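Darkton Hand Gripper – Set-up Guide for Work Teams
Section 7: Recording small-clothing tasks in furnished rooms

This section is for room staff who are moving from manual tidying to recorded work with the Darkton gripper. The recordings go to Dreseto, where they are used to train the sorting arm. You do not need to have worked with a robot before.

7.1 What changes in your shift

The tasks are the ones you already do: filling a box, emptying it, putting clothes in a drawer. The difference is that you do them with two fingers and at a slower pace. Expect fewer items per hour in the first weeks. Item counts from recorded shifts are not used in performance reviews.

Each operator records for no more than 18 minutes at a time, then swaps with the person logging. Both roles are paid at the same rate.

7.2 Working from an open box

1. Set the box on the floor or on a low, steady surface. Open it fully.

2. Hold the gripper above the item with the fingers open. Lower it straight down.

3. Close the fingers on a fold of the cloth. A twisted or bunched fold is fine. Do not smooth the item first.

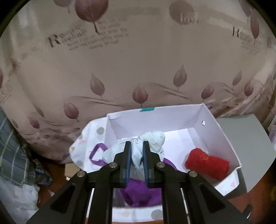 4. Raise the item until it clears the box walls. Keep your wrist level – a tilted wrist is the most common reason a take is rejected.

5. If an item slips, leave it where it lands and pick it up again with the gripper. Do not use your free hand. Slips are kept in the recording and marked "retry" in the Bonsu log.

Note: Bag handles and straps may hang near the box. Go around them if you can. If the gripper catches one, open the fingers and back out the way you came in.
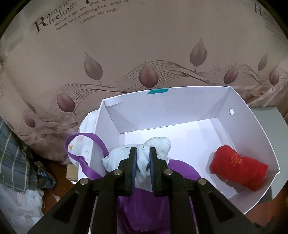 Fig. 7-2. Light cloth held between the finger pads, over the open box.

Caution: Keep your free hand out of the space between the fingers. The pads are soft but the linkage behind them can pinch.

7.3 Working at a drawer

1. Pull the drawer out far enough for both fingers to fit inside. Check that it will not slide shut by itself.

2. A closed box may stay on top of the table during drawer work. Place it so that it cannot tip when the drawer moves.

3. Grip the handle firmly and bring the open fingers up to the front of the drawer before you reach in. Hold still for 2 seconds so that the log has a clear starting point.

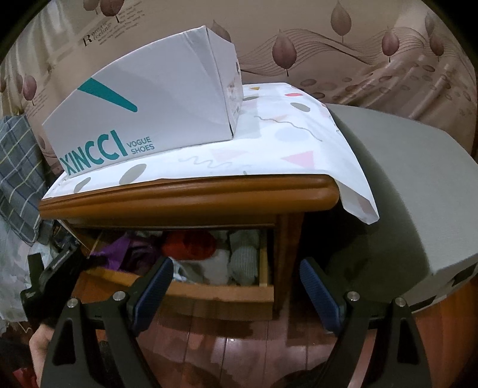

4. Choose the item that is easiest to reach. You decide the order. Earlier versions of this guide gave a fixed order, and operators told us it made the work slower and harder on the shoulder.

5. When the task is done, return the gripper to its stand and enter the take number in Bonsu.

7.4 Care and reporting

Wipe the finger pads at the end of each shift. Replace them after 2000 grips or when the surface looks worn. Spare pads are stocked with the Donari cleaning supplies.

Report wrist or shoulder pain to your shift lead the same day. You can go back to manual duties at any time, and you do not have to give a reason. Shift leads review the rota every Monday.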